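Loltach > Workshop notebook > Handling rules > July
Print this page | E-mail this page

July, started 9.40. Went back over the house rules for the hand-held grippers before the next batch of tub picks. Draft 3 was too long and people were skipping it at the bench.

Kept as they were: pads checked at the start of every session, fingers behind the jaws while closing, one person to one gripper. Pads to be changed at 2000 closings, worn or not. Count stood at 600 this morning on the Nevasham pair.
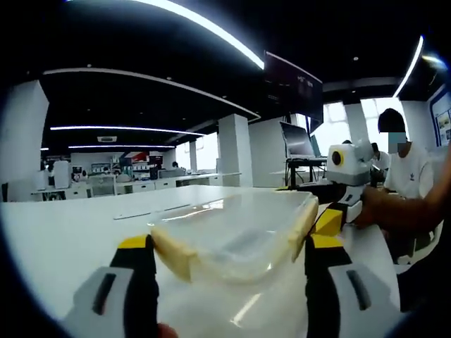 Thin-walled tubs get their own line now. Close until both pads touch, stop, then lift. No second squeeze. If the wall bows, put it down and log it as a fault, even if the pick would have gone through. Ginach wanted a force limit written in, but we have no way of reading force at the bench, so I left it out.

Second gripper on the table: keep hold of it or park it. Fukuda sheet says the same in different words.

To do: reprint the card, retire form 2763, ask whether 70 picks before a break is still right.

Contact the workshop | © Loltach | Back to top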